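Learning Counter-Top Tidying from Demonstration: Effect of Camera Viewpoint and Clutter
Final project report, Group 4
Eilif Skjelbred, Moushumi Gamage, Rezaul Jayawardena
Supervisor: Prasanna Karunaratne

12 shares · 3 comments

Summary

A policy for picking and placing household objects was trained from teleoperated demonstrations on a kitchen counter and tested with two camera arrangements. The question was whether a policy trained on one viewpoint alone loses accuracy when the counter is crowded, and whether a second viewpoint recovers the loss. It does lose accuracy, and the second viewpoint recovers part of it. The remaining failures are mostly grasping errors on soft objects, which neither arrangement resolves.

1. Background

Imitation learning from demonstration has become a common method for teaching arm robots short household tasks. A person drives the arm through the task many times, the joint positions and camera images are recorded together, and a network is trained to predict the next short run of motion from the current images. The method needs no model of the objects. Its weak point is that the network learns whatever is regular in the recordings, including things that have nothing to do with the task, such as the usual position of an appliance.

Last year's group (Sunil Pramanik's project, internal name Pathirana) trained on a bare table with one fixed camera. Their policy worked well on that table and poorly elsewhere. Their report recommended that the work be repeated in a furnished setting. We have followed that recommendation and kept their network, with changes only to the image inputs.

2. Task and setting

The task is to move one named object to a named place. Objects are ordinary kitchen items and soft toy food. Places are a plate, an organiser box and a wooden tray. The instruction is given as a short line of text, for example "put the banana on the plate".

The counter carries far more than the task requires. Appliances stay along the back wall, and packets, canisters and mugs are left between them and the working area. The plush fruit was chosen because it can be dropped without damage, and because its shape changes under the fingers, which makes the grasp harder than it looks. Cereal boxes were included as large objects that hide others. A box lying across the near side of the working area removes a good part of the plate from a low viewpoint.
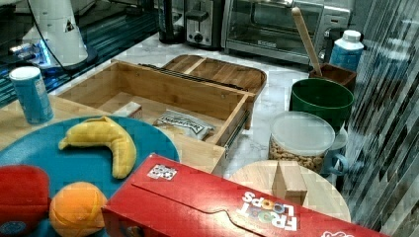
3. Method

3.1 Data

We recorded 2000 demonstrations over the autumn term, ending in December. Each begins with the arm in its rest pose and ends when the operator releases the object and withdraws. Demonstrations in which the operator made an obvious mistake and recovered were kept. Demonstrations in which the object left the counter were deleted.

The layout was changed between sessions by a written procedure. The operator drew a card stating which objects to move, which to turn on their side and which to stack. Before the cards were introduced we had arranged the counter by hand, and a check of the early recordings showed that we nearly always put the plate back in the same area. Those recordings were discarded and are not included in the total.

Recording was managed with Celaveo, the logging program written in our department. It stores images and joint positions with a shared clock. An early version let the clocks drift apart over a long session, which Rezaul Jayawardena corrected by restarting the clock at each demonstration.

3.2 Training

Two policies were trained on the same demonstrations:

Policy A: fixed camera only.
Policy B: fixed camera and a second camera from a different side of the counter.

All other settings were equal. The images were reduced in size and shifted in brightness at random during training. We did not use random cropping, as a first trial with it made placement worse.

3.3 Testing

Each policy was given 300 trials, half with a sparse counter and half with a crowded one. A crowded counter was defined as one where the target or the destination was at least partly hidden from the fixed camera. Moushumi Gamage set the layouts and Eilif Skjelbred scored the trials from a separate position without being told which policy was running.

A trial was scored as a success if the object was released fully inside or on the destination and stayed there. Knocking over another object was noted but did not count as a failure.

4. Results

On the sparse counter the two policies could not be told apart. The difference between them was smaller than the difference between two repeat runs of the same policy.

On the crowded counter Policy A was clearly worse. Most of its failures took the same form: the arm moved to the correct side of the counter, slowed, and then closed the fingers short of the object. Policy B did this much less often. It did, however, hesitate when the two cameras gave different impressions of the destination, and in 27 trials it ran out of time without having made a mistake of any other kind.

The destination mattered more than we had expected. The plate was the easiest to reach when it lay directly on the working surface. Where a layout card called for the plate to be raised, both policies tended to release too early or to press down on the object before opening the fingers.
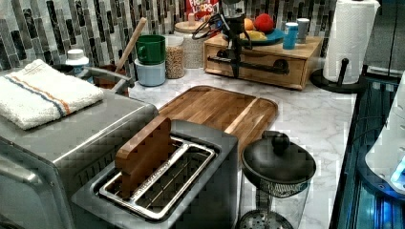 Height is poorly represented in the training set. Few cards asked for stacking, and operators found those demonstrations slow, so the recordings that exist are also less smooth than the rest. We tried giving raised layouts greater weight in training. This reduced early release but made flat placement slightly less accurate, and the change was not kept for the reported runs.

Soft objects accounted for most of the remaining failures under both policies. The fingers closed in the correct place, the object deformed, and it slipped during the lift. Additional viewpoints cannot help here, as the error is one of force.

5. Discussion

The results support the use of a second camera where occlusion is common. They do not show that two cameras are enough, nor that the position we chose is a good one. The second camera was mounted where a clamp would fit.

The scoring rule hides some behaviour of interest. Policy B disturbed neighbouring objects more often than Policy A, probably because it reached into places that Policy A did not attempt. A stricter rule would narrow the gap between them. We decided on the rule before testing and have left it as it was.

All trials took place in one kitchen. The layouts varied but the room did not, and the appliances along the back were moved only a little. We therefore make no claim about other rooms. A comparison with the Prunow test kitchen was planned and could not be arranged in time.

6. Further work

(a) Record more layouts with raised destinations, using a revised set of cards.
(b) Add finger force to the recorded data. The Zanitz fingertip sensors held by the department fit the present hand but need a new bracket.
(c) Repeat the trials with the second camera in at least two other positions.
(d) Shorten the time limit and report hesitation separately from failure.

7. Division of work

Skjelbred: training code, scoring, sections 3.2 and 4. Gamage: layout cards, test layouts, sections 2 and 3.3. Jayawardena: recording, clock correction, sections 3.1 and 5. Demonstrations were shared equally. We thank Sunil Pramanik for the earlier code and for his notes on calibration.

3 comments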